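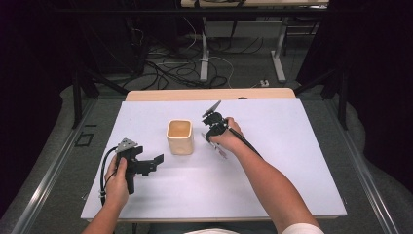
Cómo limpiar y quitar las manchas de una mesa blanca con borde de madera

Inicio | Cocina | Muebles | Limpieza | Taller | Contacto

Por Njål Ekström – febrero

Las mesas de tablero blanco con canto de madera clara son agradecidas durante el primer año. Después empiezan los cercos de café, el tono amarillento alrededor del sitio donde siempre se apoya la misma taza y una línea gris en la junta entre el blanco y la madera. Casi todo eso sale con productos que ya hay en casa, siempre que se trabaje por zonas y no se trate la madera igual que el tablero.

El método que sigue es el que uso con la mesa de la cocina cada domingo, en su versión corta, y entero un par de veces al año.

Qué hace falta

Agua templada, jabón neutro y bicarbonato
Dos paños de microfibra, uno para mojar y otro para secar
Un cepillo de dientes viejo de cerdas blandas
Alcohol de limpieza
Aceite o cera para madera, según el acabado del borde
Un vaso o taza vacía para mezclar la pasta

No hace falta comprar un limpiador específico. Probé el Kestorov en crema y va bien, pero deja una película que luego hay que retirar con agua y tarda lo suyo en irse del todo. El Vekdale en espray sirve para el polvo y las huellas, no para las manchas.

Paso 1. Despejar y quitar el polvo

Retire todo de la mesa, también el mantel individual que lleva meses en el mismo sitio. Pase el paño seco desde el fondo hacia el borde más cercano. Si se moja antes de quitar las migas y la arenilla, el paño las arrastra y raya la superficie. En los tableros mates no se nota mucho al principio, pero en los brillantes se ven las rayas en cuanto entra la luz de lado.

Paso 2. Lavar el tablero

Disuelva una cucharadita de jabón neutro en 300 ml de agua templada. Moje el paño, escúrralo hasta que deje de gotear y páselo en tramos cortos. Aclare con agua limpia y seque enseguida.

Evite que el agua se quede en la junta con la madera. Es el punto por donde se estropean estas mesas: el tablero aguanta, pero el material que hay debajo se hincha y el canto acaba despegándose. Si la junta ya está abierta, limpie esa parte con el paño apenas húmedo y pase al siguiente paso sin insistir.

Paso 3. Manchas de café y té

Mezcle en la taza dos cucharadas de bicarbonato con agua suficiente para formar una pasta espesa. Una taza cuadrada de esquinas redondeadas es cómoda para esto, se apoya la cuchara en la esquina y no gira. Ponga la pasta sobre el cerco, déjela 18 minutos y retírela con el paño mojado, en círculos y sin apretar.

Si queda sombra, repita una vez más. Una tercera pasada ya no suele aportar nada y puede matar el brillo.

Conviene probar antes en un rincón que no se vea. El bicarbonato es poco abrasivo, pero hay lacas antiguas que se marcan con cualquier cosa. Con la mesa Magalhães que tuvimos en el piso anterior no hubo problema; con una mesita lacada de mis suegros sí, y quedó un redondel mate que todavía sigue en su sitio.

Paso 4. Tinta, rotulador y pegamento de etiquetas

Para la tinta, alcohol de limpieza en una esquina del paño, a toques. No frote hacia fuera porque la mancha se extiende. Vaya cambiando a una parte limpia del paño según se colorea y termine con agua jabonosa.

El pegamento de las etiquetas se ablanda con unas gotas de aceite de cocina. Espere diez minutos, levántelo con una tarjeta de plástico y lave la zona para quitar la grasa. No use cuchillas ni espátulas metálicas, aunque parezca que el resto está a punto de saltar.

Atención: el alcohol no debe tocar el canto de madera si está barnizado con goma laca o acabado con cera. Lo disuelve y deja un cerco blanquecino.

Paso 5. La línea gris de la junta

Aquí entra el cepillo de dientes. Mójelo en el agua con jabón, sacúdalo bien y recorra la junta en tramos de un palmo, secando cada tramo antes de seguir. En las esquinas redondeadas la suciedad se acumula más y hay que darle varias veces, con el cepillo inclinado.

Si la línea no se va, puede que no sea suciedad sino el adhesivo, que oscurece con los años. En ese caso no hay nada que limpiar.

Paso 6. El borde de madera

Primero averigüe qué acabado tiene. Deje caer una gota de agua en una parte poco visible y espere unos minutos. Si la gota se queda entera, la madera está barnizada y basta con el paño húmedo. Si oscurece la madera, el acabado es de aceite o cera y toca renovarlo.

Para renovarlo:

– Lije muy suave con grano fino, siempre en el sentido de la veta y con cinta de pintor protegiendo el blanco.
– Quite el polvo con un paño seco.
– Aplique una capa fina de aceite. Yo uso el Witard incoloro, que apenas cambia el tono de la madera clara.
– Retire el sobrante a los quince minutos y deje secar hasta el día siguiente antes de quitar la cinta.

Los trapos con aceite se extienden para que se sequen al aire libre, nunca arrugados en el cubo de la basura. Algunos aceites se calientan al secar y pueden prender solos.

Lo que no conviene usar

Lejía. Blanquea el primer día y amarillea el tablero a la larga.
Estropajo verde o lana de acero.
Acetona, sobre todo si no se sabe de qué está hecha la superficie.
Esponjas de melamina a diario. Para una marca suelta de zapato o de lápiz valen, pero son un lijado muy fino y se acaba notando.

Mantenimiento

Un paño húmedo después de comer y otro seco detrás. Los cercos recientes se van con agua; los de una semana ya piden bicarbonato. Las tazas con la base sin esmaltar son las que más marcan, así que para esas mejor un posavasos. El aceite del canto se repasa cuando la madera se ve seca o áspera al tacto, que en una cocina con calefacción suele ser al final del invierno.

Si el tablero tiene ampollas o el blanco se ha levantado, la limpieza no lo arregla. Para eso está la ficha 437 del taller, reparación de cantos y chapados.

Contacto | Aviso legal | © Njål Ekström. Todos los derechos reservados | Volver arriba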